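Cube handoff between two arms keeps failing, club project

Posted in: School and Club Robotics
Views: 2,139

gearbox_pallthorpe

I help with the after-school robotics club in Pallthorpe. We have two small arms facing the same table, each with a two-finger gripper and a wrist camera. The task the students picked is a handoff. Arm A picks up a cube, holds it over the table, and Arm B comes in and takes it. Then B puts it in a tray on its own side.

Picking up works fine. The handoff doesn't. Out of 40 tries on Saturday we got 6 clean ones. Most of the time B closes too early and knocks the cube sideways, or it closes in the right place and then A doesn't let go and the two arms pull against each other until the software stops them.

The view from B's wrist camera, with A holding the cube just over the blue table and B's fingers open:

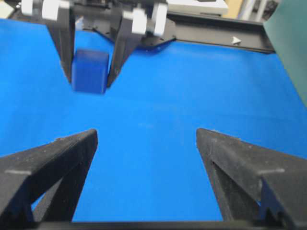 hollis_shopclass wrote back that the color was the first thing to look at, and that a dark blue cube on a blue table had cost the Hollis team most of a month before they changed it. I can try that, but I'd like to know if the handoff itself is set up wrong. Right now the students drive B to a saved position, close the gripper, wait one second, and open A. There is no check in between. The program is in Python and they wrote all of it, so I don't want to hand them somebody else's package if I can help it.

We have a showing for parents at the end of the term and they would like it to work by then.

hollis_shopclass

Adding to what I said before. If you are only going to saved positions then the color doesn't matter for the motion, I missed that part. It will matter as soon as you use the camera for anything. We went to yellow cubes.

For saved positions, the pickup has to be the same every time. If A grabs the cube a little off center, it is off center at the handoff too, and B is aiming at a place where the cube isn't. We taped two strips of wood to the table in an L and the students push the cube into the corner before each run. That alone took us from failing most runs to passing most runs. It is kind of cheating if your rules say random start. Ours didn't.

Also check that B's fingers come in at a right angle to A's. If they line up they want the same two faces of the cube.

grusen_tom

just slow it down. ours worked when we slowed it down

mill_street_bots

The one-second wait is your second problem. Replace it with a check on B's gripper.

Most hobby servos with feedback will report position, and some report load. Close B in small steps. After each step, read the position back. When the reading stops following the command, the fingers are touching something. Go one or two more steps for grip and then open A. If B reaches fully closed, it missed, so back it out and leave A closed. Put a limit on the loop so it can't squeeze forever.

For the pulling, open A all the way before B moves, and read A's position too. We had a version that sent both commands together and B always started first.

Have them log every run to a file with the start position, both gripper readings and the result. Our students logged 1,000 runs over a school year on the Hurov course, and sorting that file showed them that nearly all the misses came from one side of the table. The arm's base was loose.

gearbox_pallthorpe

Thanks. Our servos do report position. We will do the wood corner first and then the stepped close, and I'll have them start the log at the next meeting. I'll check the base screws too.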